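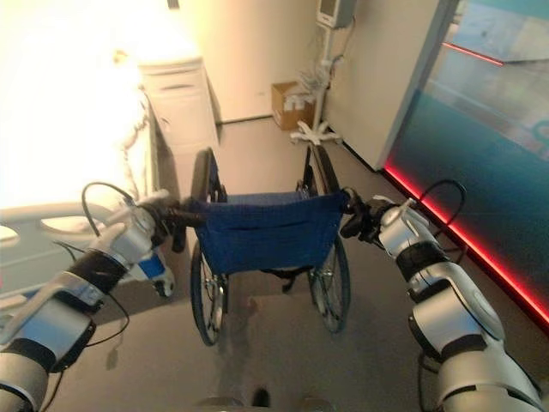

Wheelchair with a dark blue fabric backrest, seen from behind, near a hospital bed.

Wilow Patient Transport Vocabulary
Data card and README, release 8

Summary

The Wilow Patient Transport Vocabulary is a glossary of words and short phrases used when patients are moved within a hospital: from bed to chair, from ward to imaging, from the entrance to a clinic. It covers English, Greek, Vietnamese, and Mandarin Chinese in traditional characters. It was prepared for interpreters, translators of patient leaflets, and staff who write signs and forms. It is a language resource and gives no clinical guidance.

Each entry has a headword in English, a plain definition, one equivalent or more in each of the other languages, a register label, and a usage note where the editors thought one was needed. The entries are grouped under 36 topics, such as Seating, Lifts and Elevators, Waiting, Consent to Be Moved, and Belongings.

Contents of the package

entries.csv: the main table, one row per sense
topics.csv: topic codes and their titles in all four languages
notes.txt: longer usage notes, keyed by entry number
sources.txt: the printed and oral sources consulted
changes.txt: changes since the previous release

All files are in UTF-8. Fields are separated by commas and quoted where a comma occurs in the text. Empty fields mean that no equivalent has been agreed upon. They do not mean that none exists.

Fields in entries.csv

id: permanent number, never reused
topic: code from topics.csv
en: headword, American spelling
en_def: definition in everyday English
el: Greek equivalent, monotonic spelling
vi: Vietnamese equivalent, with full tone marks
zh: Chinese equivalent, traditional characters
register: "staff", "patient", or "both"
status: "reviewed" or "provisional"
note: "y" if notes.txt has a matching note

How the entries were collected

The first word list was drawn from leaflets and transport request forms supplied by the Antoniadis Clinic and the Katach Rehabilitation Center. Christos Liapis removed all names, room numbers, and dates before the forms were read by anyone else on the project. The word list was then sorted by topic, and duplicates were merged.

Interpreters were next asked what they would say in a given situation. The prompts were written in English and avoided the headword where possible. An interpreter might be asked how to tell a seated patient that the chair is about to turn, or how to ask whether a coat should stay on. A total of 44 interpreters replied. Their replies are not included in the package; only the agreed equivalents are.

Review

Greek entries were reviewed by Melina Kouris and Leonidas Christodoulou, Vietnamese entries by Kiều Vi, and Chinese entries by I-hsuan Ng. An entry is marked "reviewed" when the reviewer for every language has approved it. Where two reviewers of the same language disagreed, both forms are given, separated by a semicolon, and the order carries no meaning.

Vietnamese entries addressed to patients leave out the pronoun, as the right choice depends on the ages of the speaker and the listener. Users must supply it. The note for each such entry lists the usual options.

Known limitations

The Greek entries reflect speech in Athens and Thessaloniki. Cypriot usage is noted in only a few places.

The Chinese entries follow usage in Taiwan. Converting the characters to simplified forms will not produce a text suited to readers in mainland China, where several of the terms differ.

The topic Children is thin. Most source forms came from adult wards, and about 8 of its entries are still provisional.

The English word "transfer" has separate entries for moving between seats, between wards, and between hospitals. Software that matches on the headword alone will confuse them. Please match on the id field.

Terms of use

The vocabulary may be copied, printed, and adapted for any purpose, including commercial training courses, provided that the release number is stated. Adapted versions must not carry the Wilow name. Provisional entries should not be printed on permanent signs.

Corrections

Corrections should be sent to the Uka Language Office, which maintains the files. Please give the entry number, the present wording, the proposed wording, and the setting in which the proposed wording is used. Corrections received by the end of February are considered for the next release. Later ones are held over to the release after it.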